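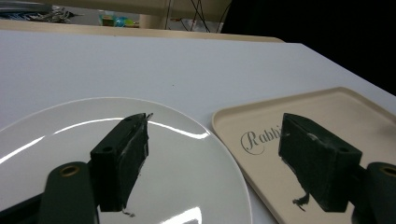

Step 1: plate on the left, tray on the right, and the rest of the white table left clear.

Section 2. Setting the Halvorsen table for a one-tray lunch

Okay, the table is built and wiped down (if yours still wobbles, go back to the leveling feet before you put anything breakable on it!). I wrote this part for the folks using the lunch room at Verkcombe, but it works just as well at home.

1. Put the round plate down first. I go with the plain white glossy one with the raised rim, and I set it toward the left, near the side where I'm going to sit.

2. Slide the beige tray in on the right. It has a raised lip and rounded corners, so it's easy to pick up again later. Let the tray overlap the edge of the plate just a little. You get back more elbow room than you'd think.

3. Keep the gray cursive lettering where you can read it. I'm fussy about this one, I admit it.

4. Leave the middle of the table and everything behind it open, all the way back to the light tan wooden strip along the rear edge. Serving dishes go there, and they always take up more space than I planned for.

Note: The white top shows every little speck. I give it one more pass with a dry cloth after the plate and tray are down, working from the back toward me.

Note: Glossy plates pick up the overhead lights like crazy. If the glare bugs you, turn off the row nearest the table or shift your chair a bit.

CAUTION: Don't set a full glass where the tray and plate overlap. I did that in July and was mopping for the rest of lunch.

5. Bring the food out last. Bread and fruit go on the tray, anything with sauce goes on the plate.

Spare parts: if you need a new rear strip, ask the Cletmont store for part 873. The old number, 278, was for the Etcombe table and the holes don't line up (ask me how I know). The screws come in bags of 100, so share with a neighbor.

Last updated 2018-01-08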